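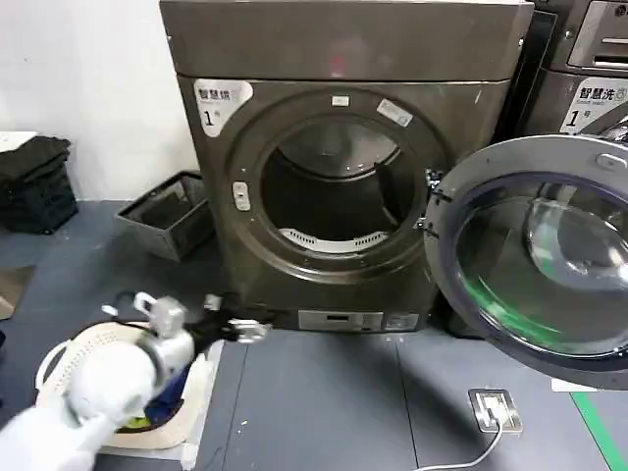
“智慧烘”1号烘干机

分享 143 | 评论 3

伊罗河这条线又能一口气划到底了!我是一月里某天早上刷牙的时候看到的消息,航道管理处在公告栏里贴了短短一段话,说穆尼克(Munik)那段陆运道修好了,开春解冻以后照常开放。我牙刷还叼在嘴里就给老搭档发了语音,他回了我一串听不清的喊叫。

先给没划过这条线的朋友交代一下。伊罗河(Irow)从邦内斯湖(Bonness)南头出来,一路往东南走,到旧渡口为止,全程145公里。上半段几乎全是窄水道,两岸是赤杨和沼泽,拐得人头晕;中间要过穆尼克峡口,水太急,石头也多,开敞式独木舟都得上岸扛过去;下半段忽然就宽了,风一起来浪头直接拍到船舷上。按一般人的划法,带着帐篷锅碗,三天走完,中间睡两晚,不算太赶,也绝对谈不上悠闲。我头一次走的时候第二天就把肩膀划废了,最后一天基本靠搭档在后面出力,这笔账他念叨到现在。

出问题的就是峡口那段陆运道。前年秋天连着下雨,坡上塌了一大块,把路埋了半截,又把下水的那个小石滩冲没了。管理处先是拉绳子,后来干脆立牌子封路。封路以后要走全程,就得在峡口上游的木桥那里收船,叫车绕公路到下游再下水。绕一趟大半个下午没了,车费还贵,好多人嫌麻烦,只划上半段或者只划下半段。我去年也是只划了下半段,划到旧渡口的时候心里空落落的,总觉得缺了点什么。

这回的新路没有照老线走。老线是贴着河边上坡,下雨就成了泥滑梯,我在那上面摔过,船扣在头上,什么都看不见,只听见搭档在后面笑。新线往林子里挪了一截,坡缓多了,陡的地方铺了碎石,还打了横木当台阶。我打电话问了负责这段的Harvey Lemieux,他说台阶的间距特意放大了,扛船的人看不见脚下,步子小了反而容易绊。这句话我听着特别舒服,一听就是自己扛过船的。

“上船点我们也换了,”Lemieux在电话里说,“原来那个石滩回不来了,现在用的是下面一点的回水湾,水比较静,一次放得下两条船,后面的人请在坡上等一等。”

他特意叮嘱的就是这个等一等。以前石滩宽,大家把船往那儿一横,坐下来喝水吃东西晒袜子都行。回水湾小,要是前面的人把行李摊开了,后面扛着船的就只能站在台阶上干瞪眼。所以管理处在坡顶平出来一块空地,想歇就在坡顶歇,下去就直接装船走人。我觉得这规矩合理,不过也知道总会有人不守,到时候大家互相提醒一句,语气好一点,毕竟都累得够呛。

再说露营。沿线的营地跟封路前比有变化,峡口下面原来那个大家最爱的松树营地没了,塌方的时候一起遭了殃,现在那里还是一片倒木,不许扎营也不许捡柴。新营地设在往下游再划一段的左岸,叫长凳营地,名字怎么来的我问了,Lemieux说就是因为有条长凳。好吧!据他讲地面挺平,就是离水边有点坡度,船要往上多拖几步。我还没亲眼见过,等春天去了再跟大家汇报。

预订方式也改了,这个请划重点。以前是到湖边的小屋里填单子,先到先得,旺季的时候天没亮就有人排队,我排过,冷得直跺脚,排到了还发现前面那位把我想要的营地填走了。今年起走全程的都要提前登记,写清楚哪天下水、哪晚睡哪个营地,登记完会给一张纸质的通行条,用夹子夹在船上或者背包外面,巡河的人远远看得见。只划当天来回的不用登记,照旧在小屋门口的本子上签个名就行。如果风太大走不到预定的营地怎么办?我也问了,答复是安全第一,就近靠岸,第二天见到巡河的说明一下,不会为难你。

往年我们这些人最头疼的接驳也有着落了。湖边那家租船的博尔托洛蒂(Bortolotti)船行会恢复从旧渡口回邦内斯湖的班车,车后面挂船架,自己带船的也能搭。船行的Sveva Donati跟我是老相识,我第一条二手船就是从她手里买的,船底补过好几回,她当时一处一处指给我看,一处都没瞒。她说班车每天下午从旧渡口发一趟,具体几点要等开河以后定,得看头几批人实际多久能划到。

“别掐着点划,”她说,“错过了车也别在水上拼命赶,旧渡口那边可以搭帐篷过夜,第二天我们来接。”

我问她今年涨不涨价,她在电话那头顿了一下,说班车要涨一点,租船不涨。行,够意思。她还让我替她喊一声,去年有人还船的时候把一支桨换错了,留下的那支桨柄上缠着蓝胶带,一直靠在船行后门那里,是谁的赶紧去领。

水情方面,现在说还早,冰都没化呢。不过按Lemieux的看法,今年雪积得厚,刚开河那阵子水会偏大,上半段的窄水道反倒好走,平时要下来拖船的浅滩多半能漂过去,但峡口上游那个木桥底下净空会变小,个子高的得趴下来过,水再大一点就老老实实上岸绕。峡口的上岸点在右岸,有一块橙色的牌子,比以前往上游挪了,记得早早靠右,千万别凭老印象划到跟前才找。老印象最害人,我自己就是个例子,有一年我拍着胸脯跟新人说下个弯就到营地了,结果下个弯、再下个弯、再再下个弯……天都黑透了才摸到,人家后来再也没跟我出去过。

有朋友在群里问,路通了是不是又该有人来刷纪录了。这条线上确实有过一股子不睡觉一口气划到底的风气,我不反对,也佩服,不过管理处这次说得很明白,夜里过峡口要事先打招呼,陆运道上没有灯,新台阶晚上还没人试走过。Lemieux的原话是“想快可以,先告诉我们你在哪儿”。我这种三天还嫌紧的人就不凑这个热闹了,我宁可多带一口锅。

说到锅,再啰嗦一句火的事。今年沿线还是只准在营地的铁火圈里生火,干旱季一到可能全线禁火,所以小炉子一定要带。上回禁火令下来的时候我正好在半路,靠冷水泡燕麦撑了一顿晚饭一顿早饭,那滋味我真不想再来一遍。吃剩的东西请全部带走,上半段有熊,虽然都挺怕人的,可你要是把培根油倒在火圈里,它就没那么怕了。

新陆运道还有一点收尾的活,横木有几根要换,坡顶的指示牌也还没立。管理处打算等地面化透了搞一次集体修路,想去出力的可以到湖边小屋留个名字和电话,工具他们出,手套自己带。我已经报了,搭档嘴上说腰不好,后来也报了。中午管一顿饭,据说是炖豆子。

我自己的打算是开河以后避开头一个长周末,等大家都挤完了再下水,从邦内斯湖慢慢划,在长凳营地住一晚,看看那条长凳到底长什么样。有想拼车去湖边的,在下面留言,车顶架还能放一条船,油钱平摊,音乐归司机选。

登记哪天开始受理,公告上还没写,我问到了会更新在这篇后面。已经有别的渠道消息的也请告诉我一声,上次我把小屋的开门时间写错了,害得好几位扑了个空,在这里再赔个不是。

评论 3

相关阅读
· 邦内斯湖南岸停车场扩建,夏天总算不用停到路边了
· 扛船垫肩怎么选:我用坏的那几副
· 伊罗河上半段浅滩笔记(旧版,峡口部分已过时)
· 博尔托洛蒂船行清旧船,几条补过底的值得看看
· 两个人划一条船怎么才能不吵架
· 防水袋漏水以后,我的睡袋和我的婚姻
· 旧渡口过夜指南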